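**What colour for a north-facing dining room that always looks cold?**

*paintpotpanic, May 2021*

Hoping someone's been through this. We moved to Dunley in January and the dining room faces north, so it never gets any proper sun. The last owners did the walls in a bluish white, and on a dull morning it's like eating breakfast in a fridge. I want it warmer but I really don't want magnolia (my nan had magnolia in every room, ceilings included).

So far I've bought 5 tester pots from Walczak and put them all up on the chimney breast. The creamy ones go yellow by teatime, the pinky one looks like a plaster, and the one I loved in the shop is just... beige. The carpet's grey and it's staying. The table's staying too, and it's on the cool side, which I think is half my trouble, as every warm colour I hold up next to it looks a bit grubby.
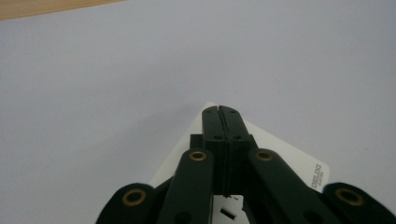
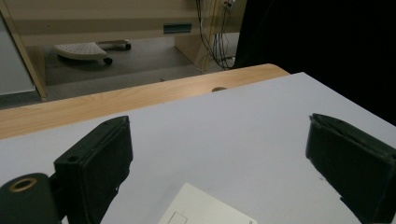 My tabletop, the pale colour I'm stuck with.

Do I match the table and give up on warm, or go for something much darker and hope? Budget is £300 for the lot, including whatever I do to the skirting. I've also been told to paint the ceiling the same as the walls, but that seems mad to me.

---

**mossandmortar**

We had exactly this in our last house! Don't try to make a north-facing room bright with paint, it just goes grey on you. We fought it for ages, then went for a muddy mid green, and it was the nicest room in the place. It looked lovely with white things in it too, so I wouldn't worry about your table at all.

A few bits I'd do differently:

- Paint your testers on big sheets of lining paper, two coats, and move them round the room. Straight on the wall you're seeing the old blue right next to them and it throws everything off.
- Look at them at night with the lamps on, especially if you mostly use the room for dinner.
- Change your bulbs before you buy anything. Ours were cool white and swapping to warm ones did half the job. I'd have bought a different green if I'd done that first.

And the ceiling thing isn't mad. We did it — walls, ceiling and picture rail all the same — and the room felt bigger, if anything. You do need more paint, mind, so work that out before you blow the money on a posh tin.

---

**biscuit_tin_74**

white. just do white, you can't go wrong

---

**halfacoat**

You can go very wrong with white in a north-facing room, it's what they've got now!

I'd go for a soft terracotta or a clay sort of pink. Not the plaster kind you tried, something with more brown in it. Asitar do one in matt that covered our old blue in two coats, though I did a mist of white over the worst bits beforehand. With a cool pale table I think you want a clear difference between the two. It's the nearly matching creams that look dirty.

For the skirting, take it the same colour as the walls in eggshell. Saves all that fiddly cutting in, and my hands aren't steady enough for it any more. Do open the window though — even the low-odour stuff gave me a headache.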